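The old Maruyama Street school is getting a second life and I have been grinning since breakfast. Thread, because I sat through the whole meeting and took far too many notes.

1/ For anyone who moved to Braltside recently: Maruyama Street is the two-story brick school behind the library, the one with the green cupola. It closed in June when the elementary classes moved over to the new Skanari campus. The building has been locked up ever since, and the rumor mill had it down for a parking lot.

2/ No parking lot! The school board voted last night to keep the building and turn it into an adult learning center with a public reading room on the ground floor. The vote was 6 to 1. The one no was over the roof budget, and fair enough, the roof is a real question (more on that below).

3/ What goes in: evening GED classes, English classes, a sewing and alterations course, and a small engine repair shop in the old boiler house. I have wanted a small engine class in this town for years. My mower has been waiting for it too.

4/ The capacity figure is 510 people in the building at once, once the second staircase is opened up again. That staircase was walled off before I was a student there and I had no idea it existed. Apparently it comes out right behind the stage in the gym, and we all spent years leaning on that wall.

5/ The folks behind the planning are Primance, a small nonprofit that already runs the night classes over the hardware store. They have 33 people on a waiting list for English alone and two rooms to put them in. They brought a floor plan, a bus timetable and a very good coffee cake.

6/ Okay, the roof. The slates on the north side are original and a lot of them have slipped. The plan is to do the north side first and patch the south side until the following summer. Somebody asked if the cupola would survive and the architect said yes before the question was finished. Big applause - the biggest of the night.

7/ The petition got read into the record. 888 signatures! I carried one of those clipboards up and down Skanari Road in the rain and got maybe a page and a half of them, so thank you to the people who did the other pages. If you signed mine and the ink ran, it still counted.

8/ The playground stays open to the public on weekends. The big slide goes (rust), the climbing dome stays (also some rust, but the good kind, I was told). There will be a fence along the alley side and a gate at each end, so you can still cut through to the library. I asked twice about the cut-through. I use it every day.

9/ Something I loved: the old classroom doors still have the teachers' hooks and the brass number plates, and those are being kept. Room 4 stays Room 4. If you learned your times tables in Room 4, you could go back and learn carburetors or conversational English in the same spot, under the same enormous windows.

10/ Money, quickly. Most of it comes out of the district building fund, with the rest from a state grant that has been approved but not paid. The reading room furniture is separate and needs donations. They are after chairs more than anything. Sturdy ones, no wheels.

11/ The school's own papers are being sorted too - enrollment books, concert programs, class photos going way back. 700 photos so far and they haven't reached the attic. There will be a drop-in afternoon in December where you can help put names to faces. I fully expect to find myself in a paper crown.

12/ A few people asked me about traffic. Classes start at 6 p.m., after the library rush, and the bus stop moves to the Maruyama Street side. The crossing by the bakery gets a light. We have been asking for a light at that crossing for so long that I had stopped believing in it, and there it was on slide nine.

13/ Still undecided: the name. "Maruyama Street Learning Center" is the working title and I like it fine, but suggestions are open through December and there's a box at the library desk. Please be nice. The board has to read all of them out loud.

14/ Couple of pics.
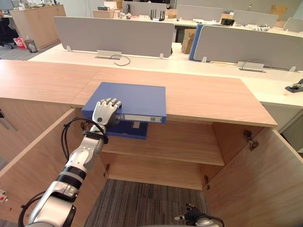
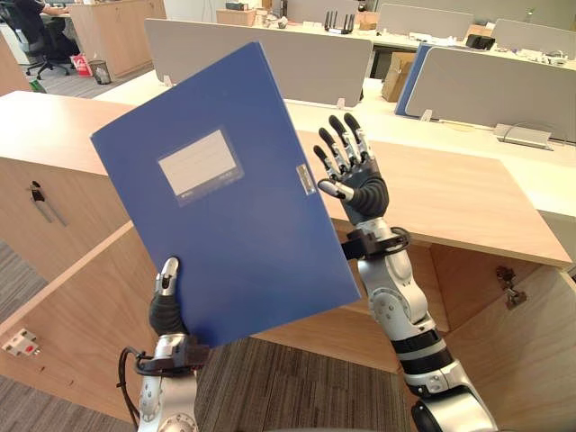

Blue box file, two views.

15/ Next meeting is the roof bids, 7 p.m., same room, come in by the side door. I'll be there and I'll post notes again. Bring a cushion, those benches were built for second graders!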